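Skarkis trial puts chore robots at 784 of 1,000 picks 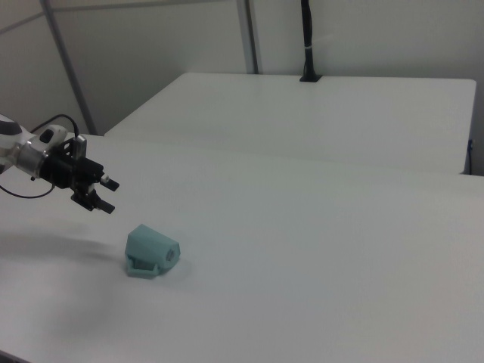 Ondov, the automation firm based in Vesonthorpe, has released results from a June trial meant to answer a narrow question: can a single arm with a two-finger gripper clear a table or a workbench without help?

The trial, run under the project name Skarkis, consisted of 1,000 attempts to pick up one object and set it down in a marked area. The arm completed 784. In 643 of those the first grasp held. The remainder needed at least one retry, usually after the object shifted or turned as the fingers closed.

Objects were printed plastic shapes, chosen so that the same geometry could be reproduced at other sites. Flat-sided parts gave the best results. Parts with a wide foot were harder, as the lower finger tended to touch the base before the upper finger reached the body.

"A pick rate of that order is usable on a shop floor if a person is within reach," said Gwawr Powell, who leads testing at Ondov. "In a kitchen it means a cup on the floor several times a week."

A second series of 400 attempts used household items, including mugs, spoons and folded cloths. Ondov has not published a success figure for that series. Powell said cloth was excluded from scoring partway through when the operators could not agree on what counted as a completed fold.

Dafis, a packaging company that plans to test the system at its own plant, is interested in a smaller task: moving molded parts from a bench to a tray between shifts. Mererid Landeg, its production manager, said cycle time mattered less to her than recovery. "If it drops one and carries on, fine. If it drops one and stops, I still have to send somebody over."

The Dafis installation will use the same gripper with longer fingers. Ondov said dishwashing and laundry were outside the scope of the current hardware, and it gave no date for a home version.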